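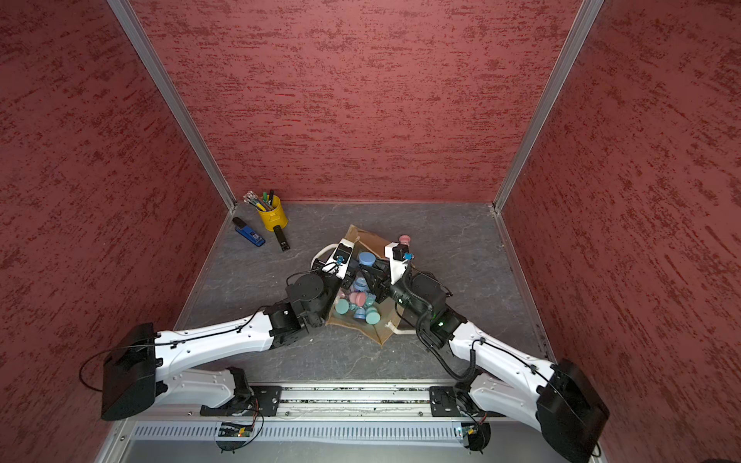
Section 7: Comparing Gripper Jaws on the Two-Arm Cell

By the time you reach this section, both arms should be bolted to the front rail and on speaking terms with the controller. If they aren't, go back to Section 4. We'll wait.

1. Load the jaw profile for the left arm, then the right. The Goketti jaws and the Badus jaws have separate profiles, and the menu lists them in no order known to science.

2. Set the closing force to 23 percent on both sides.

3. Put the bag of pegs in the middle of the floor, where both grippers can reach it. 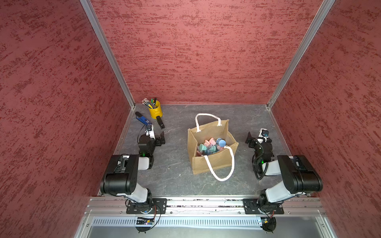 4. Jog each gripper toward the bag at crawl speed. Stop if a cable pulls tight.

CAUTION: Rope handles catch on wrists. Yasaman Safavi's notes on this run to two pages, and the second is mostly capital letters.

5. Run the bag routine. One arm holds the bag while the other handles the pegs.
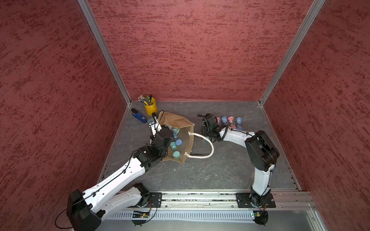 Note: Soft pegs squash, so a jaw can report a firm grip on very little. Trust the wrist camera over the force reading.

6. Save the log before you change jaws. Boonmee Chantharasri once lost 214 grasps by doing this the other way around.

7. Swap jaws, reload the profile and repeat from step 2.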